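Arain Home Support
Work with us

Home Support Aide – part-time and full-time
Based in Dralosden, with visits in Clurneck and the surrounding townships
Reports to: Mamta Rastogi, Client Services Manager

Arain Home Support sends aides into the homes of people who need a hand with daily living. Most of our clients are over 70. Some are younger and recovering from surgery, and a few are new parents whose doctor has told them to stay off their feet. Last year our aides made 2,314 visits. We have more people on the waiting list than we can take on with the staff we have, so we are hiring for both offices.

This is a non-medical job. You will not give injections, change dressings or handle prescriptions beyond reminding a client that it is time to take them. If you are looking for nursing assistant work, please see the separate listing for our partner clinic.

What the work is like

A visit lasts between 45 minutes and three hours. You will usually have the same clients from week to week. We try not to move people around, as clients tell us they dislike having to explain to someone new where the towels go. A typical visit includes some of the following:

Laundry, folding and putting away
Changing beds
Light cleaning of the kitchen, bathroom and living room
Simple meals, mostly lunch and an early supper
Grocery shopping from the client's list
Short walks, mail, help with phone calls
Company
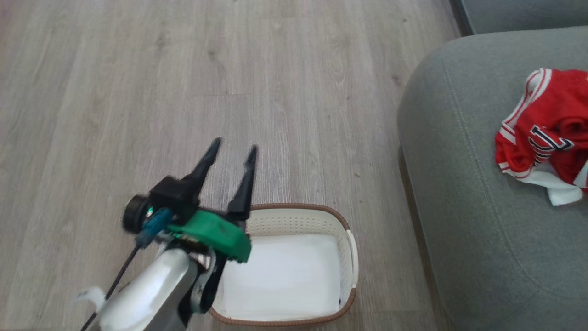 The care plan in the client's folder tells you which tasks apply. If a client asks for something that is not on the plan, use your judgment for small things and call the office for anything bigger. Moving furniture, climbing ladders and cleaning gutters are always a no. So is anything to do with the client's bank account.

You will write a short note at the end of every visit. Two or three lines is enough: what was done, what the client ate, anything that seemed different from last time. Family members read these notes, so keep them plain and polite.

Hours

Part-time aides work between 16 and 24 hours a week. Full-time is 36. Morning visits start at 7:30 a.m. and the last evening visit ends at 8 p.m. Every aide works one weekend shift in three. You can tell us when you apply which hours you cannot do, and we will be straightforward with you about whether we can work around them. School pickup is usually fine. A second job with changing shifts usually is not.

Schedules go out two weeks ahead. Swaps between aides are allowed as long as the office knows before the visit starts.

Pay and benefits

Pay is hourly and depends on experience. The current rates are on the sheet that comes with the application packet, and we will go over them with you on the phone before you come in for an interview. Travel time between clients is paid at the full rate. Mileage is paid on top of that – keep your log up to date, as we cannot pay for trips that are not in it.

Full-time aides get health coverage after 60 days. All aides, including part-time, earn paid sick leave from the first shift. We supply shirts, gloves, shoe covers and a work phone. You supply your own shoes. They should have closed toes and a sole that does not mark floors.

What we need from you

You must be 18 or older and allowed to work in the United States.
You need a valid driver's license and a car you can use during your shifts. For the Clurneck route only, we can consider someone who gets around by bike or bus.
You should be able to lift 25 pounds and be on your feet for most of a visit.
You should speak and write enough English to follow a care plan and leave a note. A second language is welcome, and we will try to match you with clients who speak it.
You will need to pass a background check, which we pay for.

You do not need a diploma or a certificate. About half of our current aides had never done paid care work before they started here. Several looked after a parent or grandparent first, and that counts as experience on our application form. Please write it down.

Some of our clients have pets and some smoke. Tell us about allergies in the first phone call so that we do not place you in a home where you cannot work.

Training

New aides spend their first four days in our office on Flornard Street, then go out on paired visits with an experienced aide for two weeks. All of it is paid. The office days cover safe lifting, food handling, privacy, how to spot signs of a fall, and what to do when a client does not answer the door. There is a written quiz at the end of the fourth day. It is open-book and you can take it twice.

The group is small, with no more than 6 people, and everyone hired from this notice will start together.
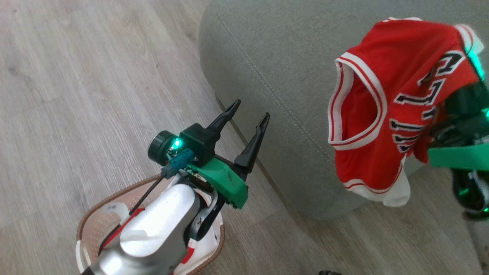
DRALOSDEN, December – Applications are open now for the winter training group. We will stop taking them once the group is full, and will start a list for the spring group after that. If you applied in the fall and did not hear back, please apply again. We changed our phone system in October and some messages were lost.

How to apply

Pick up a packet at the front desk, 189 Flornard Street, between 9 a.m. and 4 p.m., or call and we will mail one to you. The form is four pages. Fill in all of it, even if you are attaching a resume, and list two references who are not related to you. One of them can be a neighbor, a teacher or someone from your place of worship.

Anum Mohmand handles hiring and reads every form. She will call you within ten working days to set up a short phone conversation, and after that an interview of 40 minutes at the office with her and Ms. Rastogi. Bring your license and proof of car insurance to the interview. There is no dress code. Parking is behind the building, and the entrance on that side has a ramp.

If you need the form in large print, or want to answer the questions out loud and have someone write them down, ask at the desk or say so when you call.

Arain Home Support hires without regard to race, color, religion, sex, national origin, age, disability or veteran status. Current employees who refer a new aide should write their own name in the box on page four before the form is handed in.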